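How to Judge Whether a Robot Can Fold Your Laundry Yet

By Birger Nygård
Mar 29, 2025

Folding is the chore people ask me about most. Dishwashers and vacuums are settled business, but a shirt still goes from the dryer to the drawer by hand in nearly every home. If you are looking at a folding machine, or only watching videos of one, the steps below will help you work out how much it can do.

What you need

A flat table with a clear middle, a basket of mixed clean laundry, a timer, and a sheet of paper with one line for each garment. I use 36 garments for a full test. Fewer will do for a first look.

Step 1. Start from the basket

Many demonstrations begin with a shirt already laid out flat. Ask for the basket instead. Pulling one item out of a pile, without dragging a second one along, is a separate skill from folding, and it fails more often. If the machine needs a person to spread each piece, write that down and add the person's time to the total.

Step 2. Watch the flattening

The first fold can only be as good as the cloth under it. Look for sleeves trapped beneath the body, a twisted hem, or a collar turned under. With two arms, both should have hold of the fabric before it is stretched.

Step 3. Check the long folds

For a narrow fold, the sides come in toward the center. Check three things before the next fold is made:

The two sides meet or overlap evenly from top to bottom.
The hem is straight, with neither side hanging lower.
No loose flap or bunched spot is left near the top.

A small fault at this stage gets bigger. A bunch of cloth that looks like nothing in a long strip makes a lump once the strip is doubled over.

Step 4. Check the grip on the corners

The next fold usually starts at the hem, one gripper at each corner. Both layers have to come up together. If only the top layer lifts, the strip opens and the work is lost. Allow 2 tries per garment, then mark it as a miss.

Step 5. Change the fabric

Run a thin shirt, a thick towel and something stretchy. In February I tested a setup called Plurnden that did well on towels and poorly on anything thin.

Step 6. Score it

Give a full mark for a garment you would put straight in the drawer, half for one you would touch up, and none for the rest. Compare the time with your own for the same basket. So far I am faster on every load, but the machine can run while I am out of the room, and for some households that matters more than speed.
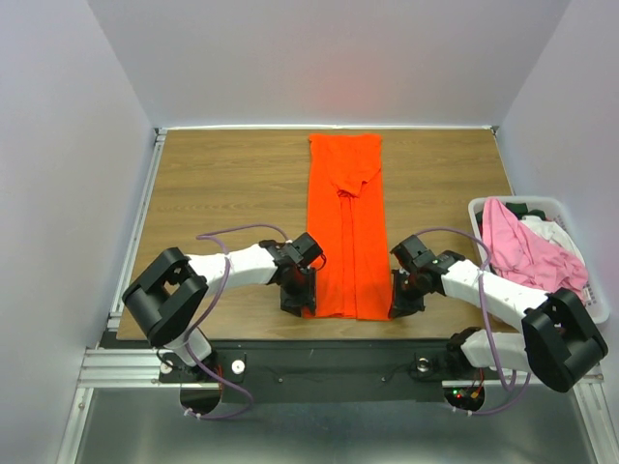
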